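Rermont staff kitchen - walk-round checklist, August
Checked by: Bernadette Arnaud
Room 300, started just after lunch

Fridge seals - OK. Wiped.
Fridge temp log - filled in up to yesterday, today missing. Done now.
Kettle and cord - OK, no fraying.
Fire blanket - in place, tag readable.
Extinguisher no. 3134 - pin in, gauge in green. Bracket loose, 2 screws. Ticket sent.
Floor by sink - slippery mat, still the old one. FAIL. Asked for a new one last time too.

Tables and dishes - FAIL, minor. Plate left out with crumbs and a whole mandarin still on it, pinkish smudges on the plate. White tray left on the table as well. Plates go in the dishwasher, fruit goes back in the bowl please. 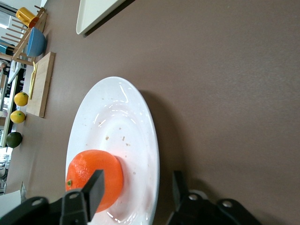
Item 7 - oval plate, not cleared. Crumbs mostly in the well.

Trash - lid OK, bag full. Changed it.
Goltileo dishwasher - filter clogged, rinsed it, run a short cycle after. OK for now.
First aid box - Jacquet kit, burn gel out of date, 3 band-aids left. Reorder.
Vent hood - not tested, ran out of time. Carry over.

Re-check on mat and braket before the end of the month. Signed B.A.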